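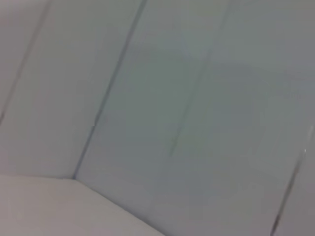 Drumbridge Household Tasks Study
Interim report to the Clavero Fund, period ending February

The grant supports one question: whether a single-arm machine can take over routine laundry and wiping work in small care homes. During this period the Flirnon team logged 2,229 attempts across 10 chores. Of these, 273 needed a person to step in.

Cloth remains the weakest area. Picking up a towel is now dependable, but folding it to a standard that staff would accept is not. 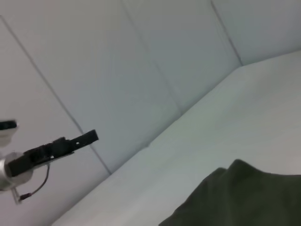
Four chores will be carried into the next period, with cloth folding given the largest share of bench time. Spending is within budget. The Sukprasert site has agreed to receive the arm once the revised safety review is complete.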